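Stornik Vorhangstoff "Utlow", schwarz: meine Erfahrung

Bewertung vom 01/02/2018

Ich habe diesen Stoff für das kleine Zimmer gekauft, in dem ich nach der Nachtschicht schlafe. Vorher hatte ich einen Vorhang von Ison, er war billiger, aber am Morgen kam viel Licht durch und ich bin immer zu früh aufgewacht.

Die Bestellung war im Dezember und hat 9 Tage gedauert. Der Stoff kommt gefaltet in einer Tüte, und man muss ihn zuerst bügeln, nur mit niedriger Temperatur. Ich habe ihn auch einmal bei 30 Grad gewaschen, wie es auf dem Zettel steht. Er ist dabei zwei Zentimeter kürzer geworden, das soll man vor dem Nähen wissen. Die Farbe hat nicht abgefärbt, ich habe ein weißes Tuch mitgewaschen.

Der Preis war 82 Euro für zwei Bahnen. Das finde ich nicht wenig, aber das Gewicht ist gut und der Stoff fällt schön nach unten. Schwarz ist allerdings nicht ganz richtig geschrieben. Für mich hat die Farbe einen kleinen Ton in Grün, und wer ein ganz neutrales Schwarz sucht, sollte vorher ein Muster bestellen.

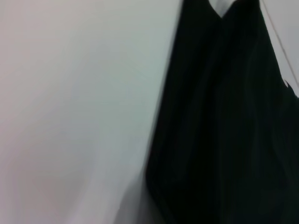
Yeh

Sehr dunkler Stoff in weichen Falten neben einer hellen, grauen Fläche, dieser Kontrast gefällt mir gut. Man muss aber sagen, dass man auf Schwarz jeden Staub sieht. Ich gehe einmal in der Woche mit der Kleiderbürste darüber.

Ich gebe vier von fünf Sternen. Einen Stern ziehe ich ab für das Einlaufen und für die Anleitung, die nur auf Englisch dabei war. Für das Wohnzimmer würde ich denselben Stoff in einer helleren Farbe nehmen.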